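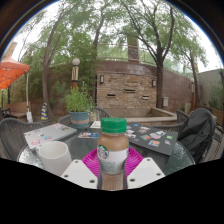

Gripper days at Uvbridge

In April our packing centre began to use grippers for the drinks and small goods orders. On this page we collect the work as it is done now, and some words from the people who do it.

Bottled coffee, held between two fingers. Zaid Hamdan teaches the bottles and jars. Before, he lifted crates in the cold room, and his shoulder is thankful for the change. He says a full bottle with a smooth label is still harder than a carton.

The patio table, with the brick wall and the trees behind. A laptop and a mug share the table with the plate. Samer Hijazi likes outdoor light for this work, but he misses the talk on the old line, where six people stood side by side.

Our list has 262 products so far, and 81 of them still go by hand. No jobs were cut, but the evening shift is smaller and some colleagues moved to the Drosach site. Not everybody was happy with this, and we continue to speak about it.

Page updated July 15, 2020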